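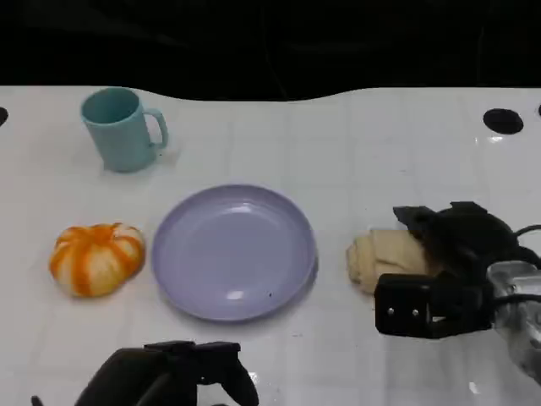
Figure 3. Tabletop setting for the gripper comparison, as seen by the head camera. The right gripper is at the beige item; the left gripper is in the foreground, below the plate.

4.2 Gripper and controller comparison

We compared two finger designs, Isier and Vumidano, on the same pair of arms. Both were driven first by the position controller and then by the Sondo force controller, with the grip limit left unchanged between runs. The objects were chosen for differences in shape and stiffness. A mug can be taken by the handle or the rim, a shallow plate offers only a low raised edge, and a small ribbed pumpkin leaves little flat area for the finger pads. The beige item, with its lumps and creases, has no clear grasp axis, and the planner was given its outline only.

Each trial began with both arms at rest outside the work area. The target was then named to the planner, which selected an arm and an approach angle. A grasp was scored as a success if the object was lifted and held for 3 seconds. Objects were reset by hand between trials. In total we ran 149 trials for each finger design, using the head camera as the only source of images.

The glossy tabletop caused errors in the first round. Reflections near the large hole at the far right were segmented as objects, and the reflection of the metal arm section was at times merged with the arm itself. We masked the region around the hole and retrained the segmentation stage on 4000 labeled images - the network layout was kept as in the Nikolaidis baseline. Runs recorded in January, before this change, are left out of Table 2.

Plate grasps remained the hardest case under either controller. The Vumidano fingers often pushed the rim outward before closing, while the Isier fingers tended to stop short of it.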